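Wistetti hand-held gripper kit: review notes for the Skernitbridge session
Speaker: Barry Kettle

Slide 1. Scope. The kit is sold by Ondevex as a pair of grippers with recording software. I'm covering the hardware and the table-clearing task. Pricing is on the handout. Don't read it out.

Slide 2. Task setup. Home setting, one low table, patterned cloth, daylight from the side. Household items only, nothing weighted or tagged. Mention that the vendor's own demo used a plain gray mat.
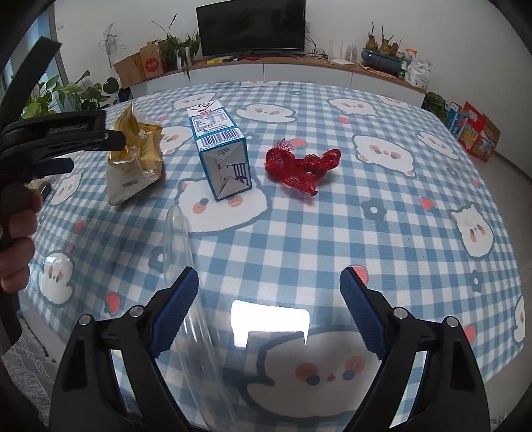 Jaws open, clear cup or container between them. Second gripper at left.

Point at the blue pads. They are textured and angled inward. Clear plastic is the hard case for the software, so stay on this one for a minute. Glossy cloth gives window reflections, and the tracker has to cope with them. Ask who has tried transparent objects with their own rig.

Slide 3. Numbers. 170 recordings attempted, 129 accepted by the checker. Most rejects were tracking loss. Session files came to 38 GB before compression. If someone asks about the Holanda firmware: not tested, shipped too late for us.

Slide 4. Disposal step.

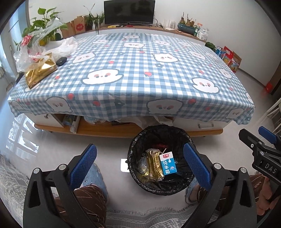
Bin placement affects the checker more than the manual suggests. Low targets put the wrist at a steep angle, and the software scores the last part of the reach poorly. The blue pad on the right overlaps the rim here, with a milk carton and a crumpled gold wrapper already in the bin, and at that range the black liner gives the tracker little to hold on to. Recommend a light liner in the setup guide.

Slide 5. Verdict. Jaw hardware is fine. Software needs a manual override for rejected recordings. Ondevex has the request and put it down for January. Questions, then hand back the clip mic.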